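Chapter 4
Shared Workspaces and the Duty of Care

Jarmila Kratochvíl and Dehua Yan

After studying this chapter, the reader should be able to explain who is responsible for a robot cell, read a simple risk assessment, and set out the order of checks required before work begins.

Rules for robots that work close to people have grown out of older rules for guarded machines. The older approach kept people and machines apart. The newer one allows them to meet, but only within limits that have been written down and tested. At the Brokidwood laboratory, whose records are used throughout this chapter, 261 entries in the cell log concern one matter — objects left within reach of an arm after a task had changed.

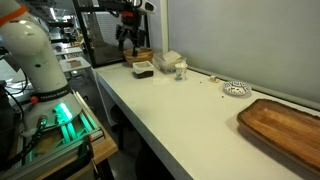
A risk assessment is therefore tied to a task as well as to a machine. When the task changes, the assessment must be reviewed and signed again before power is restored. Section 4.1 deals with the layout of the cell, and Section 4.2 with stopping and restarting.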